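# Norness Toy Library Opens Its Sorting Room to Families This September

NORNESS, September. The Norness Toy Library is opening its back sorting room to families for the first time, and we couldn't be happier about it!

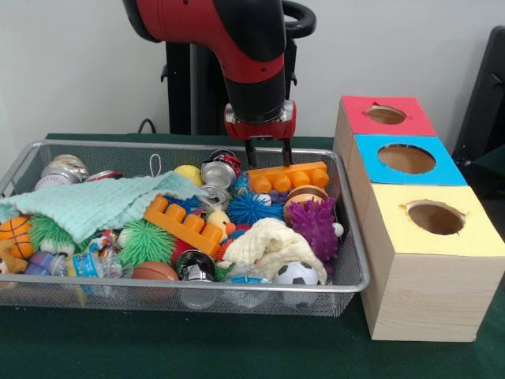
Every month, donations reach us in the state most family homes would recognize: building blocks mixed in with bath toys, spiky rubber balls next to small sports balls, a towel or a knitted cloth thrown in on top. Until now all of that was sorted after closing time. Starting in September, children and the grown-ups who come with them can pull up to a table, tip out a basket and help decide where everything goes.

The program is called Markari, and it runs for four weeks. Sessions start at 10 in the morning and last as long as people feel like staying. There is no charge and you don't need to be a member.

Sorting turns out to be a lovely thing to do with small children. Some go straight for color. Others want all the round things together, so a soccer ball ends up keeping company with a spiky one, and that's fine with us (the spiky ones tend to get squeezed for a good long while before they go anywhere). Older kids often come up with groups we hadn't thought of, such as things that roll, things that squeak, or things that belong in a tub.

At the end of each session, the sorted toys are checked and washed, then moved to the lending shelves. Cloths and towels go in a separate pile for the laundry. Cans and bottles find their way into donations too, and these have their own bin by the door. Please leave that one to the grown-ups.

We have 800 toys on loan at the moment, and the shelves for building blocks and balls are the ones that empty fastest. If you have studded blocks sitting at home, even a handful of odd ones, we would love to have them. Rubber ducks are always welcome as well.

The sorting room has been repainted for the occasion, and Gruber, the hardware store on the corner, has given us new shelving for the long wall. Families from Flustness can use the parking lot behind the store during sessions.

**Good to know before you come**

- Children of any age are welcome with an adult. Small parts are kept on a separate table for ages 4 and up.
- Two tables are set at a lower height for toddlers.
- Donations can be dropped off during any session. A bag or a box is fine, and there's no need to sort it first!
- Please keep batteries and glass at home.

Families can sign up at the front desk or simply walk in. Groups from schools and day care centers are asked to let us know ahead of time so that we can set out enough baskets.

**Contact:** Norness Toy Library, front desk, open until 5 p.m.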